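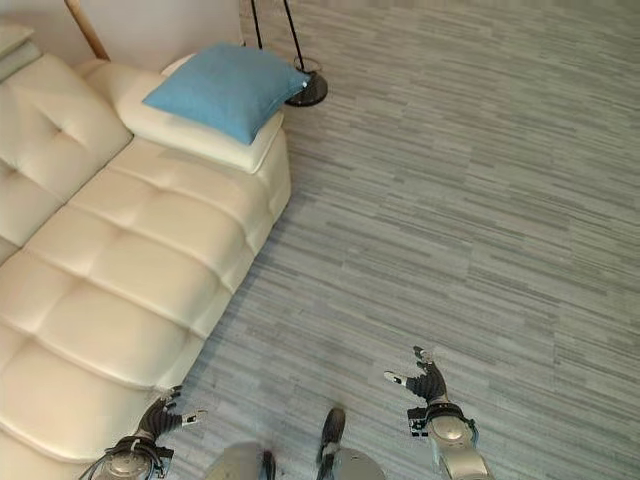 Drinoneo Wrist Strap Kit, Type 2

Parts kit for fitting a multi-fingered hand and its cabling to the forearm of a full-size humanoid. Developed in the Godholm shared workshop for the Phuthong build and sold as a kit for home and workshop builders.

Revision of this page: 2018-08-08

General

The kit clamps a mounting plate to a round forearm housing with straps. No holes are drilled in the housing. The plate carries a connector block and a cable guide, and both can be moved along the forearm after the straps are tight.

Straps were chosen over a machined collar for one reason: forearm shells made in small shops are seldom the same diameter twice. A strap takes up the difference. A collar has to be remade.

On the robot shown, the wrists and forearms are silver housings bound with black straps and bands. Dark cables run along the left forearm, and a small black connector block sits on the left side of the right one. The hands are dark gray with lighter fingertip parts.

Supplied in the kit (one forearm)

Straps, black, with buckle: 4
Mounting plate, aluminum, 2 mm
Connector block, 10 pin, with mating half
Cable guide, snap-in
Rubber liner, self-adhesive, cut to length by the builder
Screws M3 and hex key

Hands, housings and cables are not included. Order two kits for two arms. The plates are not handed.

Specifications

Strap length, untrimmed: 382 mm
Kit weight: 180 g
Connector: 10 pin, keyed
Finish: black anodized plate, black straps
Surface required: smooth, round, free of oil

Fitting

1. Power down and support the arm. A relaxed elbow joint can drop when the hand is removed.
2. Wipe the housing and apply the liner. Leave a gap at the shell seam so the two halves can still be separated.
3. Set the plate on the liner with the connector opening toward the elbow.
4. Pass the straps through the plate slots and pull them snug by hand. Tighten the outer pair first.
5. Route the cables through the guide. Leave a service loop at the wrist long enough for full rotation in both directions.
6. Turn the wrist through its range by hand before applying power. If a cable goes tight at either end, lengthen the loop.
7. Trim the strap ends and tuck them under the buckles.

Retighten after the first hour of use. The liner settles — usually by less than one notch.

Notes on use indoors

Low furniture is the usual cause of strap damage. With the arms held forward and the hands low, the fingers and the underside of the wrist are the first parts to meet a seat edge or a table leg. Turn the buckles to the inside of the forearm when working near leather or other soft upholstery. They will mark it.

On carpet, check foot clearance separately. The kit adds nothing at the ankle, but a heavier wrist moves the balance point forward, and a walking routine tuned without it may need a small correction.

Compatibility

Fits Lornier 700 series forearm shells without changes. For printed shells, use the full liner and do not overtighten — thin walls deform before the strap slips.

The Type 1 kit, discontinued in April, used a different plate. Type 1 straps fit the Type 2 plate. Type 1 cable guides do not.

Spares

Straps, liner and connector halves are sold singly. Quote the kit type and the shell diameter when ordering.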